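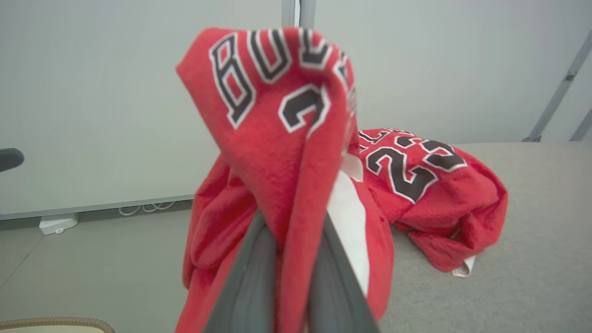 **Potham Juniors Basketball - kit and clothing meeting**

Held in the upstairs room, Saturday, starting a little after ten once everybody had found a chair and a cup of tea.

**Present:** Titilayo Balogun (chair), Elba Painemal, Hayley Mapplebeck (minutes), Jaime Cordeiro
**Apologies:** Mitra Heydari, who is away at her sister's and sends her love to all

**1. Last meeting**

Minutes agreed, with one correction: the lost water bottles were the under-12s' and not the under-14s', for which Hayley says sorry to the under-14s.

**2. The kit sort**

Titilayo thanked everyone who has given up an evening to go through the donated shirts. It has been a lovely response and rather more than we bargained for. We now have 69 tops of one sort or another, most of them perfectly good, and a few that have clearly been somebody's favourite for a very long time.

Elba asked how we want them folded, as there are at present several schools of thought. After a good deal of chat we settled on this: lay the shirt face down, sides in to the middle, bottom up to the neck, then turn it over so that the number shows. Jaime prefers rolling and asked for that to be written down. It was agreed that he may roll the shorts.

The red Bulls jerseys were talked about for some time. They are the ones all the children go for, and Elba would like them kept together as a bundle and not scattered through the size boxes. Hayley wondered if that would lead to tears on the first night of term. Agreed to keep them together for now and give them out at the December social, names out of a hat, with Titilayo holding the hat.

*Action: Elba to finish folding and put the bundle on the top shelf.*

**3. Washing**

Jaime has been reading care labels (thank you, Jaime). Anything with printed or sewn-on numbers is to be turned inside out, washed cool and kept out of the tumble dryer. Please don't iron over the lettering, however creased it looks - a night on a hanger does wonders. If a label has faded past reading, treat it as a cool wash.

*Action: Jaime to write this out in large letters for the cupboard door.*

**4. Boxes and money**

The Flevard boxes have arrived and the lids do fit, if you press the corners first. Mitra sent word that Gouveia, the shop by the station, will give us £200 towards new bibs, and we were all very touched. A thank-you card went round the table and was signed. The kit fund now stands at almost £2,000, which will cover the under-16s' shorts as well.

*Action: Mitra to take the card in when she is back. Hayley to get a price for shorts, sizes small to large.*

**5. Any other business**

Elba has found a single grey trainer, left foot, in with the socks. It is on the windowsill if it belongs to one of yours.

Jaime asked if the Zorkov label maker could be mended or if we should go back to masking tape. Masking tape for the time being.

Titilayo brought ginger cake, which was much enjoyed, and the rest of it has gone home with Hayley for safe keeping.

Meeting closed at twenty to twelve. Next one same place, same time, first week of next month.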